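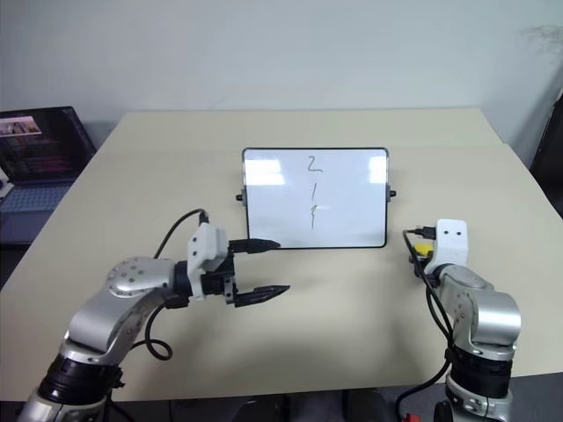
The small whiteboard on the table.

My old vacuum cleaner stopped in February, in the middle of the hallway carpet. It made a high sound, then a lower sound, and then there was a smell I did not like. I had it for many years and I was fond of it, so I first tried to repair it. My neighbor Todor Ivanov opened the motor cover for me and closed it again very quickly. He said, "Buy a new one."

I am a slow buyer. When I came to this country I bought a very cheap iron from the first shop I saw, and it burned two shirts. From that time I read everything before I pay. This can also be a problem, of course. I read so many reviews of vacuum cleaners that I began to dream about hoses.

In the end I had two candidates, the Rurkach upright and a canister model from Cornier. The Rurkach is heavier, but it has a long cord and it takes bags. I prefer bags. With a bin you must empty the dust outside, and if there is wind the dust comes home again with you. The Cornier is light and has a nice small brush for stairs, but I live on one floor, so the brush was not an argument for me.

My friend Hiwot Kumsa has the Cornier and she let me try it in her living room. It pulled well on the bare floor. On her thick rug it was difficult to push, and my shoulder felt it the next morning. She said I was holding it wrong. Maybe this is true.

I ordered the Rurkach from Zondetier for 230 dollars, with free delivery. The delivery took 21 days. I wrote to them twice, and a polite man with the name Jabari Nyanda answered both times that the parcel was "on its way to the next center." I swept with a broom for three weeks, and I must say that a broom is not so bad in a kitchen. In a bedroom with carpet it is almost useless.

Now I have used it for a month. The good things first: it picks up hair on the first pass, and the bag is easy to change. The switch is on the handle, so I do not need to bend. The less good things: the hose is short, and when I clean the curtains the whole machine wants to fall toward me. Also the light in front is too weak for under the bed. I use a flashlight, which means one hand for the flashlight and one hand for the machine — not very elegant.

About noise I cannot give you a number. I can say that I hear the telephone when the machine is on, and with the old one I did not.

One more thing about bags. The original ones cost too much for a piece of paper. Kidus Ayele told me that the bags from Bogale have the same collar and fit without cutting. I bought a pack of 3 and the first one sits well. When it is full I will look if dust has passed to the filter, and I will write it in the comments under this post.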